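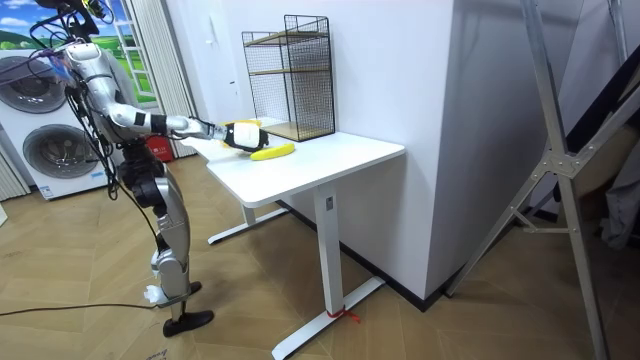 The white desk, with one banana and the black wire shelf at the back.

October, evening

Second day on the new room. I said I would keep this going until the desk was sorted, so I am writing it down before I go to bed.

The desk is staying where it is. I had wondered about turning it so that the short side faced the wall, but then the chair would be in the way of the door every time somebody came in, and Urszula pointed out that the socket is on the wrong side for that anyway. Long side to the wall, then. I marked where the feet should go with a pencil on the floor and will rub it out later.

I am pleased with how white it is. The old one from Tindgate was that orange colour that never went with anything, and it had the ring from Edmund's paint tin on it for years. He offered to sand it and I said no, let it go. Zdzisław took it for his garage and says it holds his vice very well.

The wire shelf was meant for the kitchen. I bought it from Kołodziej for the plates and then found it was too deep for the worktop, so it sat in the hall for most of the summer with post on it. It does better on the desk. The black looks a bit stern against all that white but the two shelves are light wood and that helps. I have it pushed back to the wall. The middle shelf is a good height for things I want to reach without standing up. I think paper on the bottom and small things in the middle, and nothing on the top, as there is no top. It is just open. Dagmar suggested cutting a third shelf for it and I may ask her how much she would want for the wood.

Fruit. I have decided there will be fruit on the desk. At the old place I kept biscuits in the drawer and ate all of them by four every day. There is no drawer on this one, so no biscuits. I would like a bowl, but the blue one is chipped and the glass one is Mum's and I don't want it near the edge. For now the banana goes straight on the desk. It doesn't roll, at least. Apples would.

Morning

Slept badly. The boiler came on at five and knocked. Rang Adoden and they can't send anyone until after the 12th, which I wrote on the calendar.

Did an hour on the desk before work. Raised it and lowered it a few times with the panel on the leg. It goes up well and comes down with a bit of a shudder at the end. Tín Hầu has the same sort at his office and says his did that too until he tightened the bolts under the top, so I got down with the key and went round them. Two were loose. It still shudders, but less.

The red string on the foot is still there. I keep meaning to cut it off and then I get up and the scissors are in the other room. While I was under there I thought about using it to tie the lamp cable down, when I have a lamp. So it can stay a few more days.

Standing height is going to take some getting used to. I managed 25 minutes and then my heels ached. Urszula says to wear proper shoes indoors and not slippers. I don't own any shoes I would want to wear indoors. I have seen a mat at Brondis that is supposed to help, but it was more than I want to pay for a piece of rubber. Will look again at the end of the month.

Afternoon

Brought up the first box of papers. It was a mistake to start with papers. I sat down to put them on the bottom shelf and ended up reading all the letters about the roof, with the quotation for the gutters in among them, and a birthday card from Dagmar that I had lost. Put the card on the middle shelf. Threw out most of the rest. There were 200 envelopes in that box as well, brand new, still in the wrapper. I have no idea what I was planning. I gave half to Edmund for the allotment newsletter.

What is left of the papers fits along the bottom shelf with space over. I stood them up at first, and they slid through at the side where there is only wire, so now they lie flat with the dictionary on top. The wire leaves marks on the bottom sheets if they lean on it. I put a bit of card there.

Ate the banana at three. It was good, just ripe enough – another day and it would have been one for baking.

Later

Edmund came to look. He said the room was bright and that the desk looked like something from a dentist's. I said I liked it. He stood at it for a while with his tea and I noticed he didn't want to go, so perhaps it is not so bad. He thinks I ought to put something on the wall above the shelf. The map of the canals would be the right width, but it is still rolled up behind the wardrobe and one corner is torn. I could cover the corner with the edge of a frame.

To do tomorrow: second box (not letters), lamp, ask Dagmar about the wood, get more bananas and some pears if they have the hard ones. Wipe the desk down. Find out where the small screwdriver went, as I had it under the desk this morning and it is not there now.

Rain since six. Window shut, towel on the sill. Bed at half past ten.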